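I said I'd write something up after our first season in the Hendumby women's rec hockey league, and then I put it off until May, so apologies to the two people who asked. My skates have been hanging in the garage for weeks and my left knee has finally stopped making the noise.

Quick background if you're new: I'm 41, I hadn't been on skates since middle school, and last summer my neighbor Samina Orakzai talked me into signing up with her over a plate of nachos. She played all through college. I did not! Our team is the Ivivlow Otters, and we wear a shade of green that looks good on exactly one of us (it's Samina, of course it's Samina).

We finished with 4 wins. I'm not going to list the losses. The best night by far was the second game against Wistach, who had beaten us so badly in the fall that their bench was sending out the goalie's sister to take faceoffs. This time we were tied going into the third period, and Paraskevi Zervas, our captain, got a puck off the boards, skated the whole length of the ice and tucked it in on her backhand. I was on the bench yelling so loud I lost my voice for work the next morning. We held on and won by one. I touched the puck twice in that last period and both times I just whacked it down the ice as hard as I could, icing be darned.

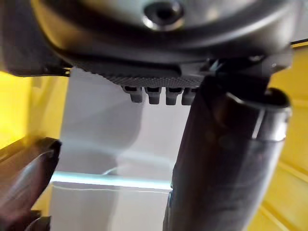 So what does a season cost a beginner? I paid $468 in league fees and another $200 or so for used gear, and the skates were most of that second number.

Get the skates fitted in person, by the way. I bought my first pair online a size too big and spent a month thinking my ankles were the problem. The guy at the rink shop took one look, sighed, and brought out a smaller pair, and suddenly I could turn left. (Right is still a work in progress.) Everything else you can get secondhand. My shoulder pads came from somebody's teenage son and my helmet bag still says BUTT on it in huge marker letters, which is the last name of the family who owned it before me, and yes, that's my nickname now.

Ice times are the other thing to ask about before you sign up. Most of our games started at 9:45 at night, and with the drive home and a shower I wasn't asleep before midnight. I'd eat half a bagel in the car on the way over and then a ridiculous amount of cereal when I got back.

Anyway, sign-ups for fall open next month and I'm already in. Samina wants to move me from wing to defense, Paraskevi wants me to learn to stop on both sides first, and I've booked a few morning skates over the summer to work on it.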